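**February 2021 — from the Robotics Club**

Quick one this month, Kilian wants all copy in by tonight and I only just got home.

## Where we are

Trellaler is our block-sorting project, for anybody who joined after the holidays. The arm picks wooden blocks out of a bin, one at a time, and puts them where we tell it. Sounds easy. We thought so too, back in August.

The plan then was to program every grasp by hand. Volker Wendt let us try that for a few weeks (he is a patient man) and then asked what happens when somebody bumps the bin. So now the software learns from tries. Arm goes down, closes, lifts, we log whether it came up with a block or with air. Then again. And again. It's slow and a bit hypnotic and people do end up just sitting there watching.

Log stands at 823 tries as of last night. 724 marked good. Before anybody gets excited — a lot of those are from the early runs with one block alone in the middle of the floor, which is about as hard as picking up your own shoe. The mixed runs with several blocks are a different story and we haven't split the numbers out yet. Jella team, that's you, please.

## What's giving us trouble

Corners, mostly. When a block gets up against a wall the fingers want to go where the wall is. The sloped sides help some, blocks tend to slide back down, but a long one lying flat along the back can stay there for ages. Current fix is a small push first, then the grasp. Works sometimes. Kilian thinks the push should be its own learned move and he's probaly right, he's just also the one who'd have to write it.

Second thing: blocks touching. Two blocks of the same color in an L look like one strange shape to the vision code, and it aims for the middle, where there's nothing to hold. Potness (the vision part, named by last year's seniors, don't ask me) needs better edges. If you like image stuff and want a job that is all yours, this is the job.

Third — the bin moved. Not much, but every position in the log from that afternoon is off and we had to throw out 50 tries. So it's clamped now, and please leave the clamp alone. Same goes for the blue tape on the table. Don't peel it, don't "straighten" it.

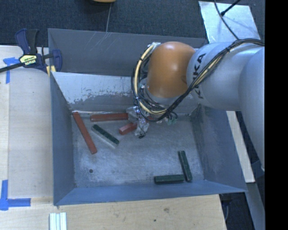
## Coming up

- Next work session is the usual evening, usual room. Bring your own laptop, the shared one is stuck on updates again.
- Safety talk for new members before the session starts. You can't run the arm untill you've had it, and that includes people who ran it last year. Volker does the talk, it's short.
- Demo for the parents and the school board is on the calendar for spring. We want a full bin cleared with no hands in it. Would be nice if the push thing was ready by then.
- Hagedorn has offered us another box of offcuts for blocks. Need someone with a car and a saw, or someone with a car who knows someone with a saw.

## Sign-ups

We have 5 open spots. Two on vision, two on logging, one on the write-up for the regional student contest. No experience needed for logging, you need to stay awake and be truthful about what counts as a good grasp. A block that comes up and drops before the arm gets to the side is a miss. We've had arguments on this. It's a miss.

Reply to this mail or catch Kilian in the hallway.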